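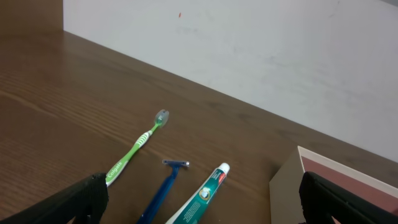 Toothbrush, disposable razor and toothpaste on a wooden tabletop.

About Podov Guest Supply

Podov assembles and delivers personal care sets for places where people sleep away from home: small hotels, staff lodging, training centers, student residences and short-stay apartments. We handle selection, packing, storage and restocking. We do not manufacture toiletries. Brushes, razors and pastes are bought finished from wholesalers and reach the guest in the condition in which the maker sealed or capped them.

The company has been in operation for 11 years. It was started by Kuldeep Pathak, who previously ran purchasing for a group of boarding houses and still approves every change to the standard item list. The office, packing room and main store are on one site at Kirkgate. A second store at Iltwood holds reserve stock and seasonal items.

What we supply

The basic set has three items: a toothbrush, a tube of toothpaste and a razor. Most customers begin with it and add to it after the first month, when they can see from the front desk log what guests ask for. Common additions are a comb, shaving foam in a small can, cotton swabs, a nail file and a sewing card. Soap and shampoo are supplied separately, as many sites already have wall dispensers.

Toothbrushes. Adult size, medium or soft bristle, always with a cap over the head. Uncapped brushes are not accepted into stock. Handle color varies by delivery and cannot be specified on orders under 200 pieces.

Razors. Disposable, twin blade as standard, single blade on request. Razors are packed with the heads all facing the same way. Sites with restrictions on blades can order the basic set without one; the set code then ends in N.

Toothpaste. Screw cap tubes in travel or full size. Full size is recommended for stays longer than a week. Tubes are checked on arrival for split crimps and loose caps, and a carton with more than one bad tube goes back whole.

How a set is packed

Packing is done by hand at flat tables. Each packer works from a printed card showing the item list for that customer. Items are laid out side by side in card order, checked against the card, and then bagged. A second person opens 15 bags from every batch of 200 and compares the contents with the same card. If one bag is wrong, the entire batch is opened.

Bags are paper as standard. A rigid box is available for customers who place the set in a drawer or on a shelf, where paper tends to collapse. Drawstring cotton bags were offered for several years and have been withdrawn. Existing cotton bag customers will be supplied until stock at Iltwood is used up.

Laying out in the room

We are often asked how the set should be presented. Our placement sheet covers desk, shelf and bathroom positions. In brief:

Loose items go on a dry, wiped surface away from the sink edge. Lay them parallel, heads and caps pointing the same way, with enough space between them that each can be picked up without moving the next. On wood, use a tray or cloth if the surface is oiled or waxed, as toothpaste residue can mark the finish. Bagged sets stand upright with the fold to the back. Opened items left by a guest are discarded at room change, including tubes that are nearly full.

Placement sheets are free and come in two sizes. The larger one is intended for the linen room wall.

Ordering and restocking

Accounts are set up with a minimum level for each item. When the count sent in by the site falls below that level, a delivery is scheduled on the next route. Counts can be sent by email or written on the return slip inside each carton. Orders received before 11 a.m. are picked the same day.

Returns are accepted on unopened cartons only. Single items cannot be taken back into stock for hygiene reasons, and this includes capped brushes.

The Hanrahan range

Hanrahan is our own name for the long-stay set, introduced for staff lodging and residences. It contains a full size tube, two brushes, a pack of razors and a refill slip. The resident hands the slip to the site office and receives replacements without the full set being issued again. The range is reviewed each February, and changes to the contents are sent to account holders before the new card is printed.

Visits to the packing room are by arrangement with the Kirkgate office.

Related
Standard item list and set codes
Placement sheet: desk, shelf, bathroom
Hanrahan long-stay set: contents and refills
Carton returns
Opening an account

Last updated: February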